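Ticket 1557
Product: Flonine decorative vegetable stems, red with leaves
Opened by: Erov (showroom kitchen)
Assigned to: Georgiev product support
Status: Pending customer
Opened: 24th October

Customer report

We bought 6 of these stems for the showroom kitchen. The leaves come away from the red part when you pick one up by the top. On two of them the whole bunch of leaves slid up the stalk and had to be pushed back down. The listing says "secure foliage" and "suitable for daily handling." I would like to know what daily handling means if it doesn't include lifting the thing out of a bowl.

There is also a shine problem. Under our counter lights they look wet. The listing photos look nothing like that.

Support reply 1

Thank you for getting in touch. Leaves can loosen in transit. Please press the leaf cluster firmly onto the stalk and leave the item at room temperature overnight. For shine, wipe with a dry cloth.

Customer reply

Done on all of them. I don't see how a night on a shelf is supposed to fix plastic, but I did it. Results the next morning:

Stem 1: leaves tight. They were tight before.
Stem 2: slid up again on the first lift.
Stem 3: tight.
Stem 4: slid up, one leaf now bent at the base.
Stem 5: tight.
Stem 6: turns freely on the stalk. Didn't do that yesterday.

The dry cloth did nothing for the shine. It took the dust off.

Support reply 2

Sorry to hear that. We have many happy customers with this item and have not seen a pattern. Could you tell us how the stems are being handled? They should be held by the body and not by the foliage. Please also send a photo of the item under your normal lighting.

Customer reply

"Have not seen a pattern" is what I was told about the Jonik fruit bowls as well, and those got pulled from the catalog a month later.

On handling: nothing in the box says to hold it by the body. I checked the insert, the sticker and the listing. If that's a rule, print it. The leaves spread out over the top of the red part, so they are the first thing anyone reaches for. Photo attached.

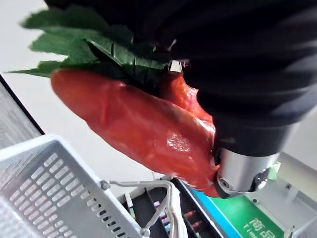
I also tried holding by the body only, since you asked. Twenty lifts each, out of the bowl and back in. Stems 1, 3 and 5 were fine. Stem 2 was fine until the leaves caught on the rim of the bowl, and then they slid. Stem 4 slid with no help from anything. I stopped testing 6 because the leaves came off in the bowl.

So holding it differently helps a little and doesn't solve it. My guess is the hole in the leaf base is a hair too big on some of them and you're relying on friction. I can't prove that from here. You could, with a ruler and a few from stock.

Support reply 3

Thank you for the detailed testing. We recommend a small dot of clear craft glue at the base of the leaves. This is a common fix and will not affect the look of the item. Regarding shine, the finish is intentional and meant to look fresh.

Customer reply

A few things.

1. Will gluing it void the return? Your returns page says "unaltered items only." I'd want that answered in writing before I put glue on anything.

2. What glue? Some of them eat plastic. "Clear craft glue" covers half the aisle.

3. Fresh is fine. I can live with the finish, though I'd still call it glossy and your listing calls it "natural matte." One of those should change. Close the shine part if you like.

Support reply 4

We confirm that glue applied on our advice will not affect your return. Please use a water-based glue. We have passed your comment on the listing text to the Georgiev catalog team.

Customer reply

Glued stem 2 only, as a test. Left it for a full day. It survived 50 lifts by the leaves, which is more than I expected. There's a faint ring where the glue squeezed out, visible if you look down from the top. From across the counter you can't tell.

I have not glued 4 or 6. I paid for stems that hold together, and I don't think finishing them is my job. I'd like those two replaced. Please have someone pull on the leaves before they go in the box.

For what it's worth, we were planning to order 1000 for the other showrooms. That's on hold.

Internal note

Two replacements approved. Warehouse asked to pull-test before shipping. Leaf base fit not measured yet, stock sample requested. Do not tell customer "no pattern" again until that comes back.

Support reply 5

Replacements for stems 4 and 6 have been approved. Please confirm your delivery address and let us know if stem 2 loosens again.

Customer reply

Same address as the order. Stem 2 is still holding. Stem 3 has started to turn.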